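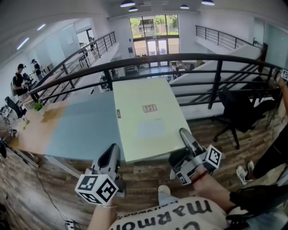 Users of shared desks lose too much time looking for somewhere to put their papers, according to Frerichs, and the answer is a flat surface that can be lifted off and taken along. Hinora has set out its response in the Rivwood program, a furnishing plan for open mezzanine floors, released 26 Jun 2023.

The plan covers 38 workstations on the upper level of the Gremik building. Each position combines a desk, a wheeled office chair and a rectangular desk board. The board carries a label with its position number and is stored flat on the desk when not in use. Boards weigh 819 grams and are supplied in pale colors.

Desks are placed along the railing side, with a clear walkway behind the chairs. Power is run at floor level to one strip for each group of desks. Light wooden tabletops may be joined to the desks where a wider surface is required. Small potted plants are permitted at the far corners only.

Installation takes around nine working days per floor. Replacement boards can be ordered singly or in sets of eight. Floor plans and finish samples are available from Hinora on request.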